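Home / Support / Gripper Trials / Frequently Asked Questions

Gripper Trials FAQ

Questions about borrowing, mounting and comparing grippers through the Skakley trial bench. Last updated April 28, 2025.

What is the trial bench?

It is a bench where you can try a gripper on your own parts before you order one. You send us the parts or bring them in, we agree on a short list of motions, and you get the recordings and a written summary. Most visitors come to compare two grippers on the same job. You can also compare finger pads, wrist cameras or controllers on one gripper.

Which grippers can I try?

At the moment we keep the Sulell parallel gripper and the Wotholm parallel gripper ready to go. Both have two fingers and both take the same pad plates, so a pad can move from one to the other in a few minutes. Other makes can be tried if you bring the unit, its cable and its mounting drawing.

What is the difference between the Sulell and the Wotholm?

The Wotholm opens to 86 mm. The Sulell opens less far but has a slimmer body, which helps when you need to reach down beside something tall. The Sulell also reports finger position more often, and you will notice this if you close slowly on soft parts. On boxes and bottles most people can't tell the two apart.

Grip force is set in the controller on both. Start low. We have had more parts squeezed than dropped.

Do I need a robot arm to take part?

No. A gripper can be run on an arm or held in the hand. The hand-held version uses the same fingers and the same wrist camera, and the operator moves it through the task. It is the quicker way to find out whether the fingers reach the part at all. If the hand-held runs go badly, there is usually no point in booking arm time.

When should I use the arm and when should I use the hand-held tool?

Use the hand-held tool for reach, approach angle, camera view and pad choice. Use the arm for repeatability, cycle time and anything to do with payload. People adjust without thinking when they hold the tool, so hand-held results always look a little better than arm results. Please don't quote a hand-held success rate as if it came from the arm.

What do the fingers see when they approach a part?

The camera looks out between the two fingers, so both pads stay in view along with whatever is in front of them. This is the view we use for picking pads and setting the camera angle.

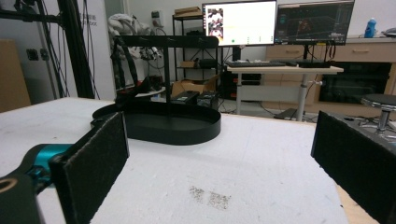 Wrist camera view toward a black oval tray and stand, with a dark pad on each side.

Check two points in your own recordings. The first is whether both pads are still visible at the opening you plan to use. The second is whether the part stands out from what is behind it. A dark part between dark pads is hard to follow in playback, and it is harder still for software that has to find the edge. A white tabletop helps. If your real work surface is dark, ask for a dark sheet so the test matches.

Does the background matter?

For a person watching the video, not much. For software, it can matter a lot. Monitors, shelving and furniture all end up in a wide-angle recording. If you plan to train or test a vision model on the footage, tell us whether you want the room left as it is or screened off. Jarosław Śliwiński handles the camera setup and can show you both versions on the day.

Which finger pads are available?

Fabric-covered, plain rubber, ribbed rubber and bare plate. Fabric is kind to painted and polished surfaces and doesn't leave marks, but it picks up lint and it slips on anything oily. Plain rubber is the usual choice for cartons. Ribbed rubber works for bottles and tubes if they aren't too thin. Bare plate is there for people who want to bolt on their own pad.

How often are pads changed?

We change pads between customers, and sooner if the surface starts to look worn. If you want to see how a pad ages, say so when you book and we will leave the same pair on for the whole session. Worn fabric behaves differently from new fabric. A comparison with one old pad and one new pad tells you very little.

Can I try thin stands, rods and posts?

Yes, and we suggest it if you handle anything like that at work. A stand with a thin post and a crossbar is a good test of approach angle. You can go for the bar from above or for the post from the side, and the two gave quite different results in our April sessions. From above, small errors in height show up as a finger touching the bar. From the side, the fingers need room over the tray or base and the wrist has to stay low. The slimmer Sulell body has an advantage there.

Fix the base down for the first few tries. Let it stand free once you have an approach you like.

What cameras can be mounted?

The standard mount takes the Ahmadpour wide-angle camera, which we use on both the arm and the hand-held tool. A narrow-lens version fits the same plate. The wide lens keeps both pads in view when the gripper is open. The narrow lens gives more detail on the part but may lose one pad or both, depending on the gripper. Bring your own camera if you like, but check its weight against the mount sheet first.

Which controllers are supported?

Each gripper comes with the maker's controller. We can also run either one from the Skakley control box, which sends the same open, close and force commands to both. For a fair comparison use the Skakley box. For a final check before you buy, use the maker's controller, as that is what you will have in your own shop.

The control box logs finger position, commanded force and a time stamp. The log and the video share a clock. You don't need to clap in front of the camera or use any other trick to line them up.

How long does a session take?

Plan on half a day for one gripper and a full day for two. Mounting takes less time than people expect. Agreeing on the motions takes more. If you can send a short written list ahead of time — pick this, turn it, set it there — the session will go faster.

How many tries should I run on each part?

We ask for at least 5 on each part with each gripper before anyone writes down an opinion. It is too few for statistics. It is enough to catch a bad pad, a loose bracket or a camera that has slipped. If the results are close after that, run more on the parts that gave trouble and skip the easy ones.

What should I send before the visit?

A drawing or photo of each part with its weight, the surface it sits on at your site, and the direction the gripper can come from. Tell us if the part is oily, sharp or easily scratched. Send these to Hanna Krajewska at the booking desk. Parts can be shipped ahead, and they go back to you in the same box unless you ask for something else.

What do I get afterward?

The video, the control box log, the settings used for each run and a summary written by whoever ran the bench that day. The summary says which approach was used, what went wrong and what was changed. It does not recommend a product. If you want an opinion, Bogdan Czerwiński will talk it through with you by phone.

Can I take a gripper home?

Yes, after one bench session. Loans run for 2 weeks and include the gripper, the controller, one set of pads and the camera mount. The camera itself is lent separately. You will need to check that your arm's flange matches the adapter. If it doesn't, Nikola Żak can have one made, but allow extra time for it.

My recordings look tilted. Is something wrong?

Usually it is the camera bracket. Open the fingers fully and look at the two pads in the picture. If one comes much farther in than the other, loosen the bracket, turn the camera until they look even, and tighten it again. Small differences don't matter as long as you leave them alone for the whole comparison. Moving the camera halfway through does matter, and those runs should be kept apart from the earlier ones.

Who do I contact if my question isn't here?

Write to Parvaneh Mohammadi through the support form and choose Gripper Trials from the list. Please include the gripper name and, for loans, the serial number on the controller.

Related pages: Book a session / Pad guide / Camera mount sheet / Loan terms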